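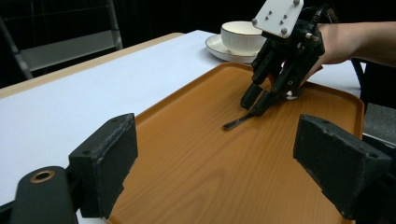
Setting a Tray for Coffee Service

Fullmont Hospitality Training, Unit 4. Revised 13th May.

Staff preparing a place for coffee should complete the steps below before the guest is seated.

1. Wipe the table and allow it to dry. Check the edge strip for crumbs.

2. Place the tray on the table with its long side facing the guest. Trays with a wood-grain finish show finger marks easily – hold them by the rim only.

3. Lay the utensil flat on the tray. Lower it gently; dropping it may scratch the finish.

4. Set the cup on its saucer beyond the far rim of the tray. The saucer must rest fully on the tabletop. Turn the cup handle to the guest's right.

5. Straighten the tray and confirm that nothing overhangs the table.

Cups hold 233 ml and should be filled to no more than a finger's width below the lip.

After service, wash trays by hand in warm water with mild soap. Do not soak them or use scouring pads. Damaged trays are to be returned to the Bangera storeroom – replacements are issued each July.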